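Home About Classes Rentals Contact

About Hildale Sewing School

Posted in June by Heino Toom

Hildale Sewing School teaches adults and teenagers to make and repair clothes and household linens. We opened in two rooms above the Rebane hardware store and now have the whole ground floor of the old Breltden mill office. Classes are small, with no more than 10 students to a teacher.

Most people start with the beginner course. It runs for three evenings and covers threading a machine, sewing a straight seam, turning a corner and putting up a hem. The first project is a table cover with mitered corners. After that, students can go on to curtains, cushion covers or simple skirts.
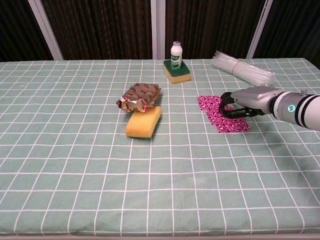 Photo: Hildale Sewing School

Checked cloth is what we hand out for early lessons. The printed lines show right away when a cut has wandered, and they save a lot of marking with chalk. We buy it by the bolt and include it in the course fee. Students who want to bring their own fabric should wash and press it first.

The Hatach room is used for pattern drafting and for longer projects such as lined coats and pleated drapes. It has a cutting table at standing height and two industrial machines, which are open to anyone who has finished the intermediate course. A teacher is on hand until 9 p.m.

We also take in mending. Last year our students and staff repaired 320 pieces, mostly pants, work jackets and bedding. Zippers are done on site. Leather and fur go to a shop in town.

Course fees are due at the first class. If you miss an evening, you can make it up in the next session at no charge. 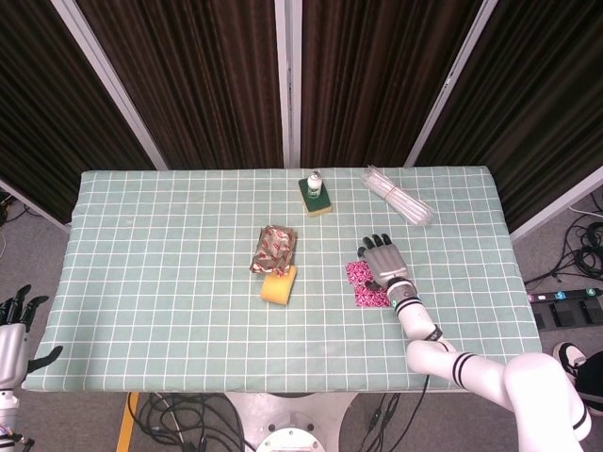

Do I need to own a sewing machine to take the beginner course?

Every student has the use of a school machine during class, and you can book practice time between lessons.

Comments

Marla P.
Took the beginner course in spring. My corners still pucker but the hem is straight.

dk_west
Is there parking behind the mill office or only on the street?

Heino Toom
Behind the building, through the side gate. It is free after 5 p.m.

Jo
Please run the curtain class again, I missed it both times.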